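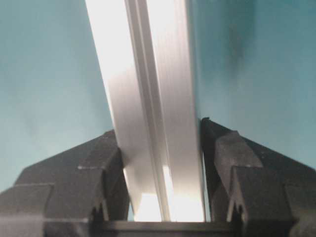

The Warranty That Outlives the Company

2020-11-25

My neighbor's window blinds came with a 30-year guarantee. The company that made them had been in business for two.

I bring this up because I have spent most of the fall reading warranties, a thing I do not recommend, and that gap keeps showing up. The promises get longer every year. The firms making them do not get any older.

Take Prollness, which sells shelving and closet fittings by mail. Its catalog puts the word "lifetime" on the cover and then defines it on page 10, in gray type, as "the reasonable service life of the product as determined by Prollness." Read that again slowly. The shelf is guaranteed to last until the company decides it has lasted. I wrote to ask how the decision gets made and received a coupon.

Cordeiro, which makes faucets, is more direct. Its guarantee covers the original buyer, in the original home, with the original receipt, provided the faucet was put in by a licensed plumber and has not been cleaned with anything stronger than dish soap. Anyone who has lived in a hard-water town knows what happens to that last condition. In Avodthorpe, where I live, the water leaves a crust on everything it touches, and the hardware store keeps its descaler right next to the faucets.

People in the trade will tell you that a long warranty is a sign of faith in the product. It can be. It can also be arithmetic. Most buyers lose the receipt. Many move. Of those left, plenty will pay for a new part before they spend an afternoon on hold over an old one. A seller who understands this can promise almost anything, and the promise costs less than a better hinge would.

I tested the arithmetic in March, in a small way. I had a Vellgate space heater with a dead switch and, for once, the paperwork. The claim form wanted a serial number from a sticker on the underside, which had gone brown and blank from the heat. Without the number, no claim. I sent photographs of the sticker. I was given a case number, 3651, and told to expect a reply within 10 business days. I am still expecting it. The new switch cost me less than lunch.

None of this is fraud, as far as I can tell. The terms are printed and you are free to read them. But a guarantee used to be something you could judge by walking into the store where you bought the thing and putting it on the counter. The person behind the counter had to look at you. A web form does not.

So what is a shopper supposed to do? The usual advice is to register the product, scan the receipt and keep the box. Fine, if you have the closet space — and the shelves to put in it. I would rather see spare parts. Before I buy anything now, I check whether I can order the piece most likely to break, and at what price. If the maker sells it, I relax a little. If all I find is the word "lifetime," I want to know whose.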